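Plundport Kitchen Bench Project
Progress report to the Gillen Fund
02/10/2024
Prepared by Riet Verschueren

Where we are up to

It has been a really good stretch for the serving bench, and I'm pleased to be writing this one! The idea in our application was simple enough: portions that stand up on their edges in short rows, so that a cook can see the colour and the cut face of each slice before it goes on a tray. We now have a layout we like, and the Lam grant has covered the rest of the bench fit-out (invoice attached separately, $773 including delivery).

Most of our attention went to the orange-brown rounds. They're the fussiest of the lot, with a crust-coloured rim and pale, crumbly patches where the surface has flaked, and we want to know how much of that people will accept on a plate. A close look at a pair standing side by side tells you a lot more than a flat one on a board.

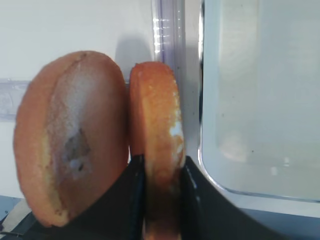

The rails

We tried seven arrangements before settling on clear rails on the white tabletop, all running toward the metal tray. Each rail has raised edges and a small white block at the tray end, and the slices stand against the block in pairs. I love how easy it is to read! Pale orange at the top, bright red in the middle, orange-brown along the bottom, and you can tell the rows apart from the other side of the room. Keeping one colour to a rail was Kakero's suggestion (their people lent us the bench space) and we've stuck with it ever since.

The clear material was worth the extra wait, too. Crumbs show up straight away against the white, and wiping down has become a quick job at the end of a session.
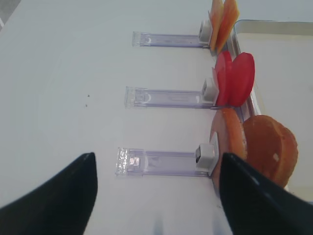

Riet asked the kitchen crew for comments on the layout, and one reply came back that the rows are easy to follow but the labels should be bigger, and could the whole thing be turned around for left-handed cooks. Fair questions, both, and they're on the list for October.

Still to do

Larger labels for all rows.
A left-handed layout, tried over 2 sessions.
Around 100 tasting cards to print for the open morning.

Spending is within budget and we aren't asking for any change to the schedule.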